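Oil Finishes for Kitchen Wood, Part Two
18 Sep 2018 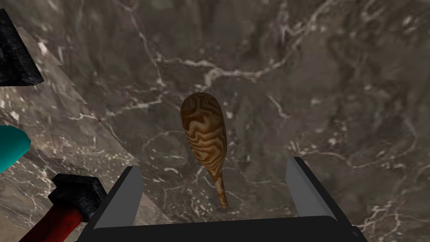 One reader objected to the first part on the grounds that mineral oil never cures, so calling it a finish was wrong, and asked why I had put it in the same table as tung oil at all. The objection is fair. A finish, in the strict sense, forms a solid, either on the surface or inside the pores. Mineral oil stays liquid. It fills the outer fibers for a while and then leaves by way of dishwater, soap and food. I have moved it to its own row, labeled "treatment."

That leaves the drying oils. Linseed, tung and walnut all cure by taking up oxygen, and the reaction is slow to start. During the first days the weight of a coated test piece goes up slightly, which surprised me when I first put one on a scale. After that it levels off. Temperature matters more than humidity in my basement, though I have only a kitchen thermometer down there and would not defend that in print.

For this round I used two products. Casik is a plain tung oil with no thinner. Datus is a blend of walnut oil and carnauba wax, sold as a paste. Both went onto beech and cherry offcuts from the same two boards, sanded through the same sequence, with the grain raised once with a damp cloth and knocked back before oiling.

Procedure:

Apply 10 grams of product per board with a lint-free cotton rag.
Leave for 30 minutes.
Wipe until the rag comes away clean.
Stand the board on edge with air on both faces.
Repeat for 3 coats, a week between coats with Casik and two days with Datus.

The wiping step is where most failures come from. Tung oil left standing on the surface cures to a wrinkled skin that has to be scraped off. End grain is the worst for this, as it keeps pushing oil back out for hours. I went back to the cherry pieces several times the first evening and still missed one corner.

Casik gave the more even result on beech. On cherry it darkened the wood more than I wanted, and the effect was stronger across the curl. Datus barely changed the color of either species. It also felt finished much sooner, but most of that is the wax. A drop of hot water left a pale ring on the Datus cherry board and nothing visible on the Casik one.

I tried burnishing one half of each board with a 3000 grit pad after the last coat. On beech it made a difference by touch and none by eye. On cherry it removed a faint haze that I had taken for part of the wood. I would do it again on handles and skip it on cutting surfaces, where the knife undoes it the same day.

A note on rags. Cloth soaked with a drying oil heats up as it cures and can ignite in a pile. Mine get spread flat outside on the concrete, one layer, and go into the trash when stiff. This applies to walnut oil too, including the paste.

The store in Grinham has stopped carrying Casik in the small can. The large one is too much for me - it thickens once opened, even with the air squeezed out of a pouch. Yau makes a tung oil in a smaller bottle, but the label does not say whether it is thinned, and I have not had a reply to my email. If it turns out to be pure oil I will run the same boards with it in November, along with the walnut oil on its own, without wax.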